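Sullmont Community Flower Garden
Progress report to the Prellow Fund
January 2024

Summary

The grant pays for the cutting garden on the old allotment strip at Sullmont, and for the weekly bunches that go out from it to people who are housebound. This report covers the first growing season and the work done since the beds were put down for winter. The garden is planted and producing. The shed is behind schedule.

Growing

Seven beds were dug and edged before the spring frosts ended. Six did well. The seventh, by the lower gate, sits wet after rain and most of the cornflowers in it rotted. We have put in a land drain and will use that bed for foliage next year. Sweet peas, dahlias and sweet williams gave the most stems for the space. Larkspur was poor, mainly because we sowed it too late.

We lifted the dahlias in October and stored them in dry compost. A few tubers have gone soft and been thrown out. The rest look sound.

Deliveries

We sent out 412 bunches against a target of 299. The difference comes from a long spell of mild weather at the end of the season, when we kept cutting well after we had expected to stop. Bunches go out in jam jars, and getting the jars back has been harder than growing the flowers. We now leave a card with each one giving the collection day.

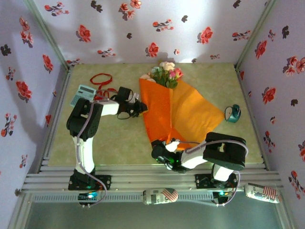

Sixteen households are on the regular round. Two more asked to join after the season closed and will start in spring. Several people told us they would like scented flowers in preference to large ones, so we have ordered more stocks and fewer sunflowers. One household asked for no lilies on account of a cat, and we have stopped growing them altogether.

Shed and water

The shed base is laid. The shed itself was due before winter, but Suominen, the supplier, could not deliver the size we ordered and offered a smaller one. We turned it down, as the buckets would not fit. The new delivery date is the end of March. Tools are being kept in a lock-up on Zevora Lane until then, at no cost to the grant.

Both water butts are connected. We still carry cans to the top beds in dry weather.

Money

Spending is within budget. Seed and compost cost less than planned and the land drain used up most of that saving. The shed money is unspent, and we ask to carry it over to the next period.

Next period

Hardy annuals will be sown under cover from late February. The round starts again when the first tulips are ready to cut. We will report again once the shed is up.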